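From: Sterlow robotics club, bench coordinator
To: Sesham student robotics list
Subject: Re: [sesham-robots] Bin task, questions before August

Replies in line.

> We are entering the bin task for the first time and have read the
> Sesham rules twice. Three things are still unclear to us at
> Plarkthorpe. Does the 30 minute setup include calibration? Can
> blocks be touching at the start? And does a block count if the arm
> drops it and picks it up again? Our arm is slow and we'd like to know
> how much that matters.

Setup includes calibration. Last year we spent most of it getting the camera and the arm to agree on where the corners of the bin were, and had 4 minutes left for a trial pick. Bring your numbers with you and only check them on the day.

Blocks can be touching, yes. The judge tips them in and leaves them where they land.

A dropped block still counts as long as it lands inside the bin and you pick it up again within the run. If it goes over the rim it's gone. A run is 720 seconds, so a slow arm is not a big problem. Besnard had the slowest arm in the room last time and came second.

> Also, does anyone have advice on blocks that end up by the wall?
> Ours get stuck there and the planner gives up.

We had the same trouble all spring. Two changes helped. We stopped asking for a grasp across the middle of the block every time and let the planner choose a point nearer the free end. We also limited the approach angle so that the wrist stays clear of the rim. Before that, 89 of our logged attempts ended in a collision stop, nearly all of them close to a wall.

The divider is worth practising with too. It slopes, so depth readings near the foot of it are poor, and shiny tape on the seam makes them worse. 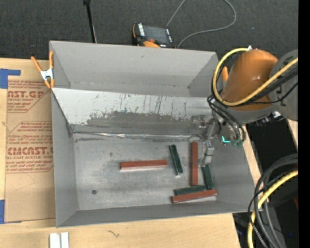

We practise with red and green blocks and sort by colour once the picking is reliable. I would leave the sorting until last. Two of our first-years wrote the colour code in an afternoon, and the picking took the rest of the term.

If your planner gives up, have it try a small push before it stops the run. The rules allow pushing. Ours moves the block 30 mm towards the centre and then looks again. It is crude but it clears most of the stuck ones.

I can send the push routine to the list if people want it. It is written for our controller, so you would need to change the motion calls.

Sterlow bench coordinator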